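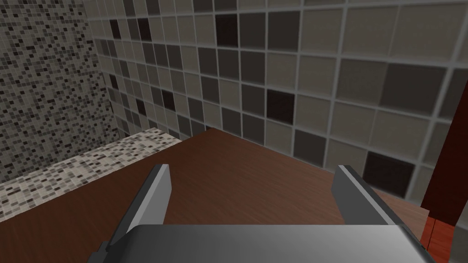 Who is the loyalty app for?

My supermarket now has two prices for cheese. One is printed in large yellow figures and you get it if you have the Cendo app on your phone. The other is printed small and grey, and you pay it if your battery has died, if you left the phone in the car, or if you are my mother's age and never wanted the thing in the first place.

We are told the yellow price is a reward. I have my doubts. In August I kept my receipts, which is a dull hobby but a cheap one, and compared the member prices at Cendo with the plain shelf prices at Tahiri, the small grocer on the corner that has no app at all. Of the 46 items I could match, most were within a few pence of each other. My great reward for handing over my name, birthday and shopping habits was to pay what everybody used to pay anyway.

The chain will say that members save. Compared with what? The grey price is set by the same people who set the yellow one. If I put a £100 label on a kettle and sell it to my friends for £30, I haven't been generous to anyone.

Then there are the points. I have been collecting them for 8 years across various schemes and I can remember being pleased by them twice. The first time I got a free coffee. The second time I got a voucher for a garden centre in Dunditz, a town I have no reason to visit, and it ran out before I noticed it.

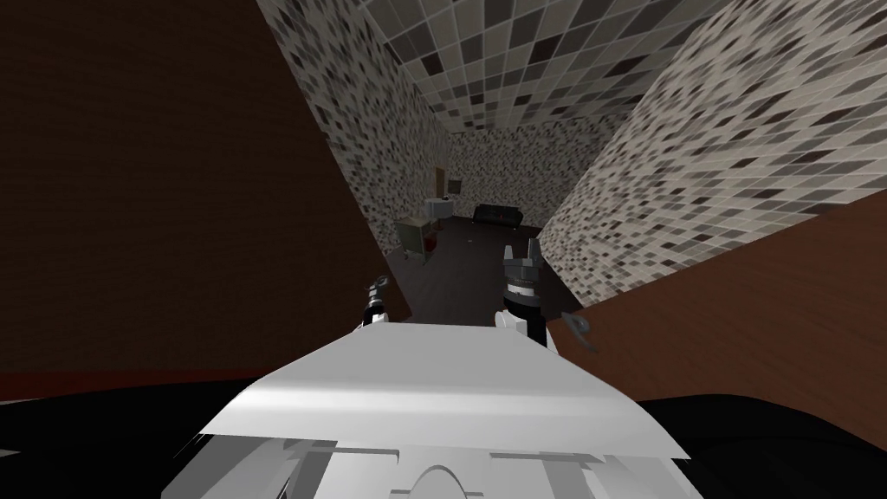 What they get out of it

A shop that knows you buy nappies, cat food and gin can do a good deal with that. It can sell the knowledge on, or use it to work out which customers will put up with a dearer loaf. Perhaps it does neither. The Jornero scheme's privacy page runs to so many screens that I gave up before finding out, and I suspect I was meant to.

I don't want apps banned. Plenty of people like them, and a clever bargain hunter can do well. I would like one price on the shelf, in figures I can read without my glasses, and to be allowed to buy cheddar without logging in.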